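How Does a Made-Up World Get Its Rules?

Have you ever read a story set in a place that couldn't possibly exist, and halfway through you forgot it wasn't real? You knew which streets were safe. You knew what the grown-ups were hiding. That is one of the best feelings in reading, and writers have a name for the work behind it: world-building!

World-building means deciding how a story's world works. Who is in charge? What do people eat? What is against the law? Even if the story has dragons or flying trains (or dragons ON flying trains), somebody had to sit down and decide all that.

Start with one big change

Lots of writers begin with our own world and change one thing. What if it never got dark? What if people could only speak 32 words a day? Pick one change and then keep asking, "So what happens next?"

Let's try it with a city called Skakton, where it never gets dark. So what happens next? People need thick curtains to sleep. So curtain makers are rich and important! So maybe a curtain maker is the mayor. So maybe kids who can't afford curtains are tired all the time, and one of them gets really, really fed up. Look at that, we have a main character already. Let's call her Nia.

Rules make the story exciting

You might think a world with no rules would be the most fun, because anything could happen. But try reading one! If Nia can suddenly fly whenever she is in trouble, you stop worrying about her. If you know she can't fly, and the mayor's guards are coming up the stairs, you turn the page as fast as you can.

Magic needs rules too. Maybe a spell works only once, or it makes you forget your favorite song. When magic costs something, the hero has to choose, and choosing is where the good parts are.

What is a dystopia?

Here's a great big word: dystopia (say it "dis-TOE-pee-uh"). It means a made-up place where life is unfair, even though the people in charge often say everything is perfect. Older kids and teenagers read a lot of these books. The hero usually starts out believing the rules are fine, then spots something that doesn't fit.
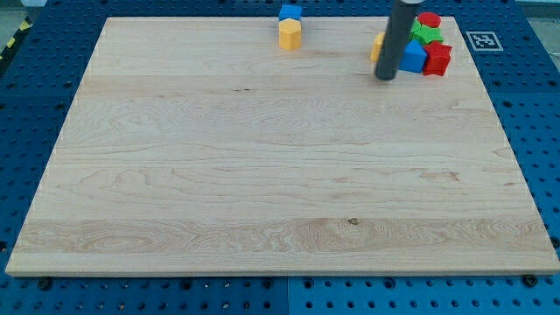

Small details do a huge amount of work in these stories. A writer could tell you, "The people of Skakton were poor." Or the writer could show you Nia's grandfather sewing old socks together to cover the window. Which one sticks in your head? The socks, every time!

Good writers also know more than they tell. They might fill a whole notebook with maps, holidays and silly laws, and put only a tiny bit of it in the book. You can still feel the rest of it there, like rooms behind closed doors.

Try it yourself

Grab some paper and make up a place. Give it a name, then write down seven rules that everyone there has to follow. Make at least one of them strange. Now invent a person who breaks a rule, and write what happens in the very next minute.

Stuck? Ask what your character had for breakfast and who cooked it. Then keep going!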